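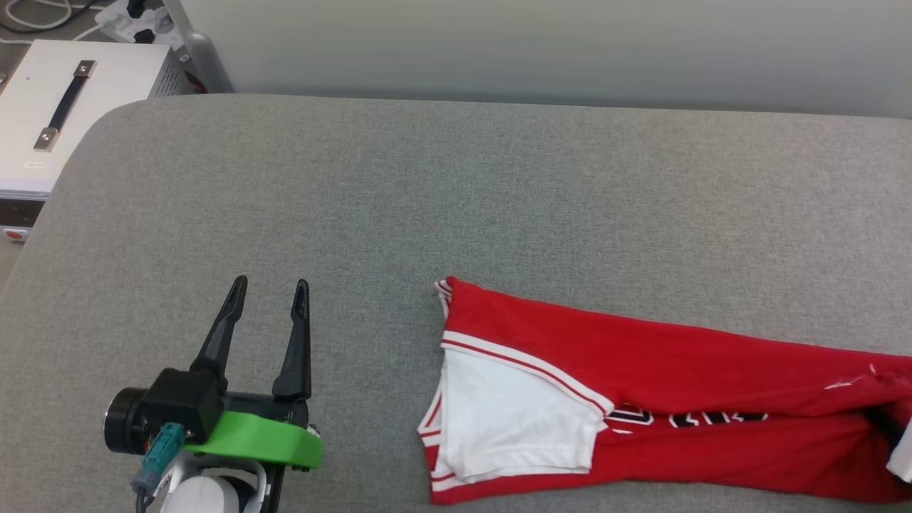 The Mother Who Does Not Answer

By Zdenka Zupan
February 22, 2024

I have read King Lear four times in my life, twice in translation and twice in English, and every time I have waited for the mother. There is no mother. The three daughters stand before the old man and divide his country with their sentences, and the woman who gave birth to them is mentioned only once, in Act Two, when Lear says that if Regan were not glad to see him, he would divorce himself from her mother's tomb. This is all we get. She is a tomb in an insult.

In my reading group we discussed this for one whole evening in May, and I was alone with my opinion. The others said that a play is not a family register and that Shakespeare had no need of a queen. Perhaps he had no need of her. But I think a reader has the right to notice who is missing, and I want to defend this way of reading, which some teachers call childish.

Let me explain first what I do not mean. I do not mean that we should invent her. There are novels which do this, and I have read one or two of them with pleasure, but they are other books. When somebody tells me that the queen was cruel, or that she died when Cordelia was born and this is why the father loved Cordelia best, I ask on which page it is written. It is not written. The question about how many children Lady Macbeth had is an old joke among critics, and I understand the joke. My point is smaller. The absence is in the text, the same as a word is in the text, and we can ask what it does there.

What it does, in my opinion, is to make the first scene possible. Imagine a second adult in that room who has known these girls since the cradle. Lear asks his daughters which of them loves him most. It is a foolish question and also a dangerous one, and Kent, who is only a servant of the crown, can be sent away for saying so. Whom could Lear not send away so easily? The play has taken care that there is no such person. The father hears only voices that depend on him, for land or for a husband, and one voice that says "Nothing."

I began to look for the same thing in other plays. Prospero has a daughter and of his wife we learn that she was "a piece of virtue." Shylock has a daughter, and Leah is remembered because of a ring, in one line, and this line is for me the saddest in the whole Merchant. Ophelia has a father and a brother to tell her how to behave, and nobody else. Desdemona at least speaks of her mother, in front of the senate, and later of her mother's maid, who had a song. It is interesting that in these plays the daughter must always make her choice in front of the father alone.

The usual answer is a practical one: boys played the women, and there were not many boys in the company. I accept it. But a practical reason explains how a thing came about, and it does not tell me what effect the thing has after it is there. A house may have a small window for the reason that glass was expensive, and still the room is dark and the people inside live in a dark room.

My edition is the cheap one from Drendenell, with the notes at the back and not at the bottom of the page, so that I must keep one finger in the notes all the time. It has an introduction of 67 pages. The editor writes very well about the storm, about the Fool, about the differences between the Quarto and the Folio. On the line about the tomb he has a note of 13 words, and it only explains that Lear would suspect his wife of adultery. This is correct. I think it is also where the note should begin. An angry man, who has been offended by his living daughter, reaches at once for a dead woman and accuses her. Later he will make a whole speech against women, from the waist down, as he says, and readers are surprised by how ugly it is. They should not be so surprised. He has practiced already on the tomb.

And Gloucester, in the other half of the play, does it in the first minute. He jokes about Edmund's mother while Edmund is standing beside him. There was good sport at his making, he says. We learn that she was fair, and we learn nothing about what became of her. So we have two fathers, both with a mistake about their children, and both of them speak of the mother in order to be witty or to hurt. I do not believe this is an accident of casting.

A friend to whom I showed these pages wrote beside the last paragraph: "You want the play to be fair." It is possible. I learned English late, and a person who reads slowly has much time to look around in a scene and to ask who should be sitting in the chair. Fast readers go where the speech goes. I do not say my way is better for examinations. A student who wrote only about the queen would probably fail, and she would have to read the storm again like everyone.

Next month we begin The Winter's Tale, where a mother is lost for sixteen years and then stands in front of us as a statue. I have asked to lead the discussion of the last act.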